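Segmenting Tabletop Objects for Grasp Planning on a Shared Workcell
Project report, Group 2
Zerrin Ersoy, Izzati Krishnan
Supervisor: Smaranda Barbu

3. Perception pipeline

3.1 Input

The perception node subscribes to the colour and depth streams of the arm-side camera and publishes a list of object candidates to the planner. Each candidate has a mask, a centroid in the robot base coordinates and an upright bounding box. The node was written in Python, with the plane fitting moved to C++ in July after the first version proved too slow.

Depth values past 800 mm are discarded before anything else is done. Earlier versions kept the full range, and the plane fit would sometimes lock on to the back wall instead of the desktop.

3.2 Plane removal and clustering

The desktop is fitted with RANSAC and its points are removed. The remaining points are grouped by Euclidean distance. This works well for objects that stand apart and poorly for objects that touch or overlap in the camera's view. Flat objects are a second problem: a notebook rises so little above the fitted plane that sensor noise can split it or remove it entirely. A colour mask is therefore computed in parallel and merged with the depth clusters.

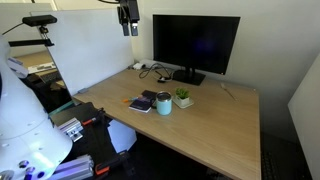 Figure 4. Desk layout with tumbler, potted succulent and notebook; arm at left.

The layout in Figure 4 contains both problem cases. The plant stands directly behind the tumbler and to its right, and the notebook lies flat with a dark object on top of it. The colour mask helps little with that last pair, as both are dark. Cables are a third case. The planner has no use for them as grasp targets but must still treat them as obstacles, so long thin clusters are labelled "keep-out" and passed to the collision map only.

3.3 Evaluation

We recorded 802 captures and labelled them by hand. Two were dropped for missing depth data, leaving 800. A candidate was counted as correct if its mask overlapped the label by at least 70 per cent. Separate upright objects were found reliably. Most errors were merges of neighbouring objects, followed by missed flat items. Dark glossy surfaces gave holes in the depth image – the monitor screen was the worst of these, but it is excluded by a fixed keep-out box.

3.4 Known faults

The hand-eye calibration is loaded once at start-up. If the camera mount is bumped, centroids shift and no warning is raised. A check against a fixed marker was planned but not finished.

The merge step depends on a single distance threshold, tuned on our own desk. Marlina Oei ran the node on the Hodinbridge cell and had to lower the threshold before small objects were separated. We recommend that the next group make it a launch parameter and log its value with every capture.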